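**Weresow brings its lens-cleaning bench to the Pronden Optical Fair**

PRONDEN, October. Weresow, the maker of spectacle cloths, sprays and other things people mean to use more often, will take stand 91 at this year's Pronden Optical Fair. Visitors will find it past the contact lens hall and before the coffee, a position the company requested and intends to keep.

The firm will show the Sondurent, a countertop cleaning bench for opticians' practices. It washes, rinses and dries a pair of glasses in 3 minutes, long enough for the wearer to squint at a price list and ask what the coating does. The tank runs on tap water and can be emptied without tools or swearing.

"Most people clean their glasses on a jumper," said a Weresow spokesperson. "We have nothing against jumpers. We would simply like them kept away from a varifocal."

The fair expects 3000 visitors from independent practices, frame makers and lens laboratories. Weresow will clean glasses free of charge from 10am, and the first 200 people through will be given a cloth, in grey, the other colours having been argued over until the printer's deadline passed.
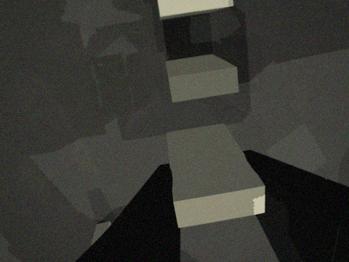
Salazar, which distributes Weresow products to high street practices, will take orders at the stand. Delivery begins after the fair. Practices that order during the show will receive a spare filter and a wall chart on nose pads, already described by one early reader as "thorough".

Press passes are available from the Weresow office in Pronden.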